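30/04/2018

I keep hearing that Monday is the day to start eating better, and I'm tired of it. My vote is for eating boring. Boring food is cheap, it keeps for ages, and you don't have to photograph it before you sit down!

When I moved to Warkedthorpe I had a subscription to one of those meal box outfits, Ollura, and I stuck with it until July. Every week there were tiny sachets of things I couldn't pronounce and a recipe card promising dinner in 50 minutes (make that 65 in my kitchen, and then the washing up). I liked the first 2 boxes a lot. After that I mostly felt like I had homework.

So now I buy roots. Carrots, beets, sweet potatoes, whatever the Abera market has piled up by the door. I rub them with oil, shove them in the oven and go read a book. Salt helps - so does butter, and I won't be argued out of butter.
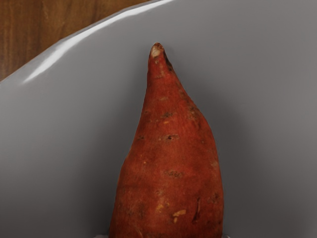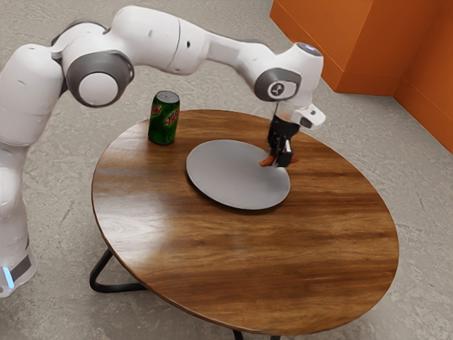
People tell me I'd get bored, and sure, some weeks I do. Then I put chili on it. I'd still pick a plain supper I know by heart over 100 clever ones I have to look up, and my grocery bill seems to agree with me.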